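Suche Suchbegriff eingeben Suchen

Wir verwenden Cookies, um die Nutzung dieser Seite auszuwerten. Einstellungen Ablehnen Akzeptieren

Betriebsbrief Gadata, Rubrik Werkstatt

Zerlegeplatz Follosar: Stand nach dem ersten Monat Regelbetrieb

6. November 2021

Seit Anfang Oktober läuft der Zerlegeplatz Follosar in Halle Süd im Einschichtbetrieb. Bearbeitet werden ausschließlich Desktop-Rechner im Tower-Gehäuse aus Leasingrückläufern. Notebooks und Monitore gehen weiterhin über die Handlinie, Server ebenfalls. In diesem Beitrag sind Ablauf, Störungsbild und die geänderte Arbeitsverteilung zusammengefasst. Die Fragen aus der Abteilungsversammlung sind, soweit sie die Technik betreffen, mit beantwortet.

Ablauf

Das Gehäuse wird von Hand geöffnet und seitlich auf den Profiltisch gelegt, die offene Seite nach oben. Das Abnehmen des Seitendeckels war in der ersten Planung dem Roboter zugeordnet. Davon sind wir im Sommer abgerückt: Die Verriegelungen unterscheiden sich je nach Baujahr stark, und ein verzogener Deckel kostet mehr Zeit, als der Greifer an den übrigen Stationen einspart. Auch Kühlkörper und Lüfterhaube nimmt der Bediener ab. Der Prozessor wird in derselben Aufspannung von Hand entnommen, der Halterahmen des Sockels bleibt offen.

Danach startet das Programm. Die Kamera am Handgelenk nimmt das Mainboard auf, die Software gleicht den Typ mit der Bibliothek ab und legt die Reihenfolge fest. Zuerst werden Speichermodule gezogen, dann Erweiterungskarten, sofern deren Verriegelung gelöst ist. Kleinere Platinen können in den Haltern der gedruckten Aufnahmeplatte neben dem Gehäuse abgelegt werden. Grafikkarten passen dort nicht hinein und werden in eine Kiste unter dem Tisch gegeben. Netzteil und Laufwerke bleiben vorerst Handarbeit, der Kabelbaum liegt dem Greifer zu oft im Weg.

Die Aufnahmeplatte ist inzwischen die dritte Ausführung. Bei der ersten standen die Halter zu dicht, bei der zweiten rissen die Stege an der Druckrichtung entlang ein. Wer eine beschädigte Platte findet, legt sie bitte nicht zurück ins Regal, sondern in das rote Fach bei der Druckerei. Die Druckdaten liegen im Laufwerk unter Kera, Ordner Vorrichtungen. Ältere Stände bitte nicht mehr verwenden.

Zahlen Oktober

Durchgelaufen sind 173 Geräte. Das liegt unter dem Plan und hat zwei Gründe: In der ersten Woche fehlten Typen in der Bibliothek, und in der dritten stand der Platz wegen eines defekten Kamerakabels anderthalb Tage still. Die reine Roboterzeit je Gerät lag zuletzt bei rund 62 Sekunden, gemessen vom Start des Programms bis zur Freigabe des Gehäuses. Darin sind Öffnen, Kühlkörper und Prozessor nicht enthalten. Zum Vergleich: Auf der Handlinie wurden seit Jahresbeginn 3738 Tower zerlegt. Der Roboterplatz ersetzt diese Linie also in absehbarer Zeit nicht, er nimmt ihr einen Teil der gleichförmigen Arbeit ab.

Störungen

Häufigste Abbruchursache ist ein nicht erkannter oder falsch erkannter Steckplatz. Schwarze Speichersockel in einem schattigen Gehäusebereich liefern der Kamera wenig Kontrast. Eine zusätzliche Leuchte ist bestellt. Bis zum Einbau gilt: Gehäuse so drehen, dass der Laufwerkskäfig nicht zwischen Hallenlicht und Speicherbänken steht.

An zweiter Stelle stehen Kabel über dem Board. Das Programm prüft den Anfahrweg und hält an, wenn es etwas im Weg erkennt, dünne Einzeladern übersieht es aber gelegentlich. Stromleitungen des Netzteils deshalb vor dem Start möglichst zur Seite legen. Sie müssen nicht abgesteckt sein.

Die Greifkraft wurde am Ende der zweiten Woche reduziert. Seitdem gab es keinen Bruch an Speichermodulen mehr. Dafür rutscht der Greifer bei Karten mit glatter Blende manchmal ab und versucht es ein zweites Mal. Nach dem zweiten Fehlversuch bleibt er stehen und fordert den Bediener an. Bitte dann quittieren und die Karte von Hand ziehen, den Versuch nicht erneut starten.

Was sich an der Arbeit ändert

Für den Platz sind 12 Kolleginnen und Kollegen eingewiesen. Sie wechseln halbtags zwischen Roboterplatz und Handlinie. Ein fester Bediener war ursprünglich vorgesehen, die Gruppe hat sich dagegen ausgesprochen, und nach vier Wochen spricht auch aus Sicht der Technik nichts für die feste Besetzung. Wer den ganzen Tag auf Freigaben wartet, übersieht mehr.

Weniger geworden ist das Ziehen von Modulen und Karten in gebeugter Haltung. Mehr geworden sind Sichtprüfung, Typerfassung und das Nachführen der Bibliothek. Das Anlegen eines neuen Boardtyps dauert beim ersten Mal gut eine halbe Stunde und ist eine Tätigkeit, die in den bisherigen Arbeitsplatzbeschreibungen nicht vorkommt. Die Eingruppierung wird mit dem Betriebsrat geklärt, ein Termin steht. Bis dahin bitte die Zeiten unter der Kostenstelle Najafi buchen und nicht unter Demontage, sonst fehlen sie in der Auswertung.

Stellen werden wegen des Zerlegeplatzes nicht gestrichen. Zwei befristete Verträge auf der Handlinie werden verlängert. Ob ein zweiter Roboterplatz kommt, wird nach der Auswertung im Frühjahr entschieden. Die Stückzahl je Person wird am Roboterplatz nicht erfasst. Das Programm protokolliert Gerätetyp, Laufzeit und Abbruchgrund, die Anmeldung erfolgt über eine gemeinsame Kennung.

Offen

Die Lautstärke der Quittierhupe wurde mehrfach beanstandet und wird herabgesetzt. Der Bürodrehstuhl am Schreibtisch hinter dem Profiltisch bleibt, eine Stehhilfe kommt dazu. Für die Ablage der Netzteile nach dem Ausbau gibt es noch keine gute Lösung, der bisherige Rollwagen ist zu hoch. Vorschläge nimmt die Arbeitsvorbereitung entgegen, am einfachsten mit Skizze und Maßen.
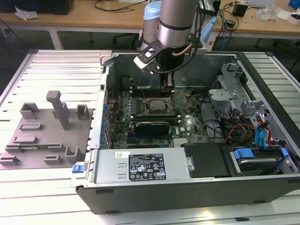

Abbas Esfahani

Die nächste Einweisung am Zerlegeplatz findet statt, sobald die Leuchte montiert ist. Anmeldung über die Schichtleitung. Vorausgesetzt wird die ESD-Unterweisung, sie darf nicht älter als ein Jahr sein.

Geteilt: 12 Mal Kommentare (3)

Betriebsbrief per E-Mail erhalten? Adresse eintragen Abonnieren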